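Comparing Two Sets of Gripper Fingers on a Two-Arm Table Setup

If you have a pair of small arms bolted to the edge of a table, sooner or later you will want to know which fingers to put on them. I love this part of the job! Swapping fingers is cheap and quick, and the difference in how the arms handle real food and real dishes can be huge. Below is the way I run a comparison now, after a couple of messy first tries with Evie Dobson in August.

What you need

Two arms that can reach the same spot on the table. Two sets of fingers (I compared the stock Plimus set with the longer Trivum set). A few dishes with different rims, some soft food, a fixed camera that sees the whole work area, and a notebook. Yes, paper. You will have sticky hands.

Step 1: Set your closing force first

Do this before you bring out any food. Close each gripper on a folded dish towel, start low, and raise the force until the towel no longer slides when you tug it. Write the number down for each finger set. If you skip this, you'll end up comparing forces when you wanted to compare fingers, and that is how we lost our whole first afternoon.

Step 2: Lay out the dishes

Put the plates close together so the arms have to work near things they shouldn't bump. I let them overlap the edge of a tray, which gives you rims at slightly different heights and tells you a lot about fingertip clearance. Mark the plate positions with small bits of tape under the rims so you can put everything back the same way for each run.

Step 3: Give each arm one job

One arm goes for the food while the other works at the rim of the plate. Keep these jobs fixed for the first round, then trade them. Gervásio Caldeira suggested the trade and I'm so glad he did, as our two arms are not as identical as the invoice claims.

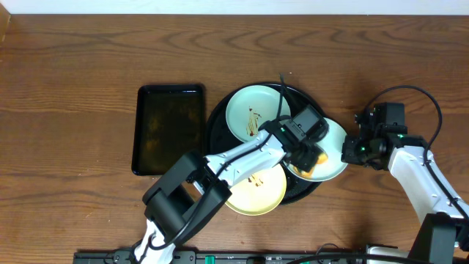
Left arm at the food, right arm at the plate rim.

Step 4: Run the picks

I do 16 picks per finger set, then switch arms and do 16 more. Start every pick from the same rest pose, with the arms well clear of the dishes. Come in slowly and stop just above the food, check that neither fingertip will land on the plate, and then go down the last bit.

For each pick, write down three things: did it lift, did the food keep its shape, and did the plate move. A short pencil mark on the rim of the tape is enough to catch a plate that has slid a little.

Step 5: Watch your cables

Do one full run looking only at the cables. A loop that looks fine at rest can pull tight when the wrist turns, or brush a dish on the way across. Leave slack at the wrist and clip the rest to the links. After I added slack on one arm, its pick rate went up with the very same fingers, so please do this before you blame the hardware.

Step 6: Clean, swap, repeat

Wipe the fingertips after every few picks. Grease changes grip more than you'd think. A full finger swap takes me about 40 minutes including the towel check, and I always redo the towel check.

What I found

The longer fingers were wonderful on soft pieces because they could come in flatter, but they flexed on the rims and let plates turn. The stock ones held a rim beautifully and squashed more food. For now I run one of each, long on the food arm and stock on the rim arm, and it's the happiest this table has been.

Hanna Brzozowska is trying the same steps with bowls next, and I'll add her settings to this page when she sends them over.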